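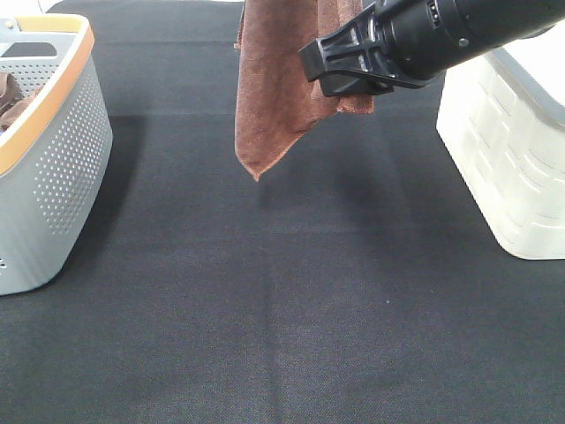
Deok-su Tak asked whether a towel that went in crooked ought to count, and he asked it the way he asked everything, with his coat still on and one hand on the back of my chair.

I told him it counted if it was in the bin. We had written that down back when the study was only a page and a half long, and I was rather proud of the sentence, having spent most of an afternoon on it.

"In the bin how?" he said.

Well, that was the trouble with Deok-su. He had come over to us from Grerkum, where they tested hinges, and a hinge is either shut or it isn't. Towels are a different sort of creature altogether. A towel can be in the bin and over the side of it at once, with one corner hanging out like a dog's tongue, and you can stand there for quite a while making up your mind.

The method itself was simple enough that I could explain it to my mother over the phone, and I did, twice. The arm picked a towel from one container and carried it across to the other, and it went about this in one of two ways. The first way, which we called Cha, looked once, chose a spot on the cloth and stuck with it come what may. The second was Gastard, and Gastard looked again after it had lifted, and was allowed to change its mind. Everybody at Lunesus wanted Gastard to win. I wanted it too – I had named it, after a village where my aunt used to keep bees.

By November we had 746 tries on paper, and Gastard was ahead by a margin that made people stop by my desk to be nice to me. Then Deok-su took off his coat, which should have warned me, and sat down to go through the recordings from the beginning.

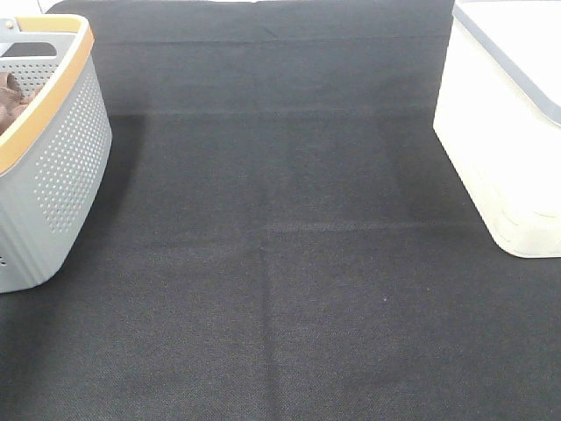
He kept at it until the vending machine downstairs had run out of everything but the peppermint gum. He had two columns on a yellow pad, and whenever a towel ended up partly in and partly out he played it again and wrote a little mark, and then he covered the pad with his sleeve so I couldn't see which way it was going. I made tea for the both of us and let mine go cold.

"It's 160," he said finally. "That's how many I'd call draped."

"And whose are they?"

He turned the pad around. Forty were Cha's, and the rest belonged to Gastard, which had a way of changing its mind so late that it let go with the cloth still half over the rim. I had been counting every one of those as a success, on the strength of my nice sentence.

I took the pad home with me that Saturday and worked the whole thing through at the kitchen table with the radio going. Without the draped ones there was hardly any daylight between the two methods. I tried it a second way, giving half credit, and Gastard crept out in front again, but only by a hair, and I knew perfectly well what I was up to when I tried it.

My mother called while I was still at it, wanting to know if my robot had won yet.

"We're deciding what winning is," I told her, and she said that sounded like your father with the tomatoes, and went on for some time about the county fair.

When I got in the next week Deok-su already had a fresh pad out, and he had crossed through my sentence and penciled a longer one beneath it, with the word "entirely" underlined. It was an ugly sentence. I read it over a few times, moved a comma, and went to see if the arm was free.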